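Swapping the cassette on the old Gronlow (and everything that went wrong)

So I finally did it. After a whole winter of complaining to anyone who'd listen about the chain skipping on the hill out of Drirncombe, I bought a new cassette and chain and put them on myself. It took most of a Saturday-type morning, the kind where you start at nine with coffee and look up and it's somehow past lunch and your hands are black to the wrist.

If you're new here, the Gronlow is my commuter. It's a steel frame I bought secondhand from Normunds Rätsep when he moved up to something lighter, and it has been ridden hard by both of us. I'd never changed the cassette. I'm fairly sure Normunds never did either, although he says he "might have" and won't be drawn any further than that.

The skipping started small. I'd stand up on the pedals, there'd be a clunk, and my knee would get a lot closer to the stem than I wanted. I did what everybody does, which is blame the derailleur. I turned the barrel adjuster one way, then the other, then back to where it had been. I replaced the cable (it needed it anyway, it was fraying at the pinch bolt). Still skipped! Then Rezaul Saha came by to borrow my track pump, dropped his chain checker onto my chain, and it fell straight through. He didn't say a word, just handed me the tool so I could do it again and feel bad in private.

That chain had 2000 miles on it that I know of, plus whatever came before me. The cassette teeth in the middle, the ones I use every single day, had gone pointy and leaned over like little waves. A new chain on those would have skipped even worse, so both had to go. 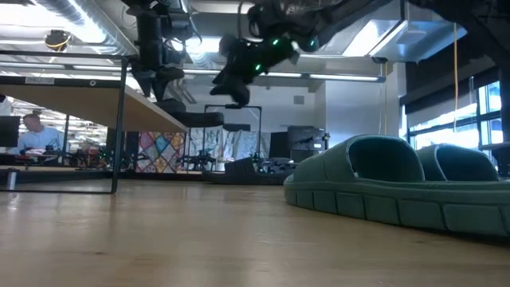 The new cassette is a 7 speed from Nugroho, nothing fancy, and getting the old one off was the real job. You need a chain whip and a lockring tool, and you need to believe in yourself a bit, because the lockring makes a horrible cracking noise when it lets go. Mine wouldn't let go at all for the first half hour. I tried it kneeling, I tried it standing with the wheel against the wall, and I tried it in foam slides a lot like those green ones, with the big chunky soles, and I can report that soft foam gives you no grip whatsoever on a garage floor. Went in and put proper shoes on. One good shove and off it came.

After that it got easier. I wiped down the freehub body, which was packed with a sort of gray paste, put on a smear of grease, and slid the new cogs on. There's one spline that's narrower than the others so you can only line them up one way, and I still managed to fight with the smallest cog for ages before I spotted it was upside down. Lockring back on, tight, clicking all the way.

Then the chain. I laid the new one next to the old one to get the length, counted links twice, got two different answers, and counted again. The quick link went together first time, which made up for a lot. Pull it round to the top, hold the back brake, stand on the pedal – snap.

Indexing took three goes. It was slow dropping into the smallest cog until I backed off the cable a quarter turn, and then it rubbed in the biggest one, so I went back half of that. I got there in the end. I also put on the Loteo chain lube that's been on my shelf since July, and it's a bit thick for dry roads but fine so far.

I rode the Drirncombe hill that evening, out of the saddle the whole way, waiting for the clunk. No clunk! It's so quiet now that I can hear the mudguard stay rattling, so I suppose that's next. Rezaul has my pump still, if anyone sees him.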